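Sanctions, and the Man at the Border With My Books

2021-10-25

I have now read the entire trade sanctions bill, all 11 sections of it, and I would like the evening back.

For those of you who have been spared the news, the idea is that we will freeze the assets of any foreign company found to be "materially supporting" a government we're currently annoyed with. The list of governments is left blank. The meaning of "materially" is left to the department that does the freezing. Supporters call this flexibility. I used to have a landlord who was flexible in the same way about what counted as damage.

My own stake in this is small and a bit silly. I order secondhand atlases from a dealer called Plotero, which ships out of a warehouse in Jedmont and pays its bills through a bank most of you have never heard of and I can't pronounce. The bank has a parent company. The parent company has, according to one senator who waved a folder around, ties. What kind of ties he didn't say, and the folder stayed shut.

So in December, if the bill goes through as written, any payment over $1,000 to that bank gets held for review. Mine are never over $1,000. But Plotero buys in bulk, and it has already emailed its customers to say that it "anticipates adjustments." I have worked in enough offices to know what that means.

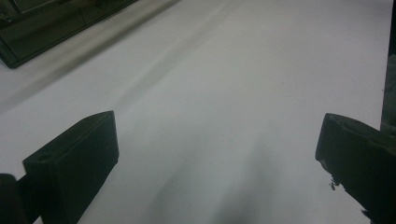 The part of the bill that bothers me most is section four, the one on retaliation. It assumes there won't be any. The other side has said in plain words that it will pull its deposits and stop buying our bonds, and the official response has been that they wouldn't dare. Maybe they wouldn't. But I went looking for the study behind this confidence, the one the sponsors keep mentioning, and as far as I can find, what has been made public is as blank as the big pale surface in that picture up there. There's a cover letter. It refers to an annex. The annex is under review.

I'm not against sanctions. Some of them have worked, mostly the narrow ones, aimed at people with yachts. If you tell a man he can't dock in the place where he likes to have lunch, he'll make phone calls. What I can't see is how holding up an atlas dealer's freight payments gets anybody to make a phone call, except the atlas dealer, who will be on hold.

A reader wrote in after my last post on this to tell me I was naive and that strength is the only language these people understand. He may be right. He also asked me to fix the font on the sidebar, and I've done that.

The vote keeps slipping. First it was before the recess, then after it, and now it depends on an amendment that would exempt any firm with fewer than 20 employees. Plotero has more than that if you count the warehouse. Whether you count the warehouse is, naturally, up to the department.

In the meantime I've put in one more order, for the Lukáč river atlas with the Unda basin sheets, the edition where they got the delta wrong and had to paste in a correction. It should ship next week. If it turns up with the correction still stuck down I'll post the page.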